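Wolde Expands Household Goods Packing Service in Castbridge

CASTBRIDGE, November. Wolde today announced the expansion of its packing service for small household and bath items, with up to 2000 orders a day to be prepared at its Castbridge site. 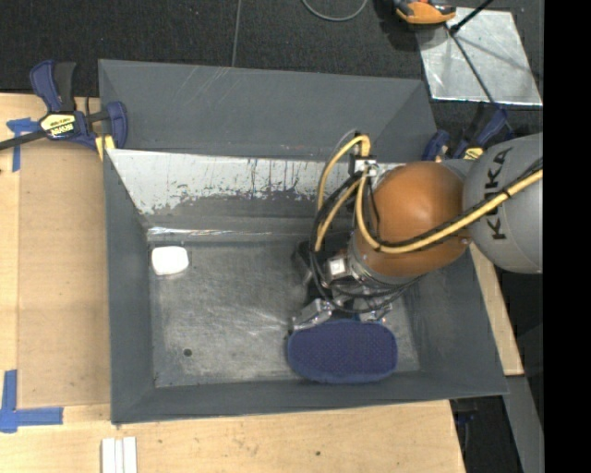 Kiros Assefa said that small items had long been the hardest part of an order to get right, and that customers notice at once when a brush arrives bent or a bar of soap arrives chipped. The company had listened to those complaints, Assefa added, and had changed its packing rules to match.

Under the new rules, items for washing and cleaning are kept apart from food and paper goods until the final box is closed. Gray bins are wiped down between orders. Each order is checked 2 times, once at the bin and once at the packing table.

The service is offered in 16 delivery areas, including Josau and Zastavow. Orders placed before 5 p.m. are packed the same day. Prices for current customers remain unchanged.

Retailers who wish to join the service may write to Tsehay Ayele at the Wolde office in Castbridge. Packing guidelines and a list of accepted items are available on request.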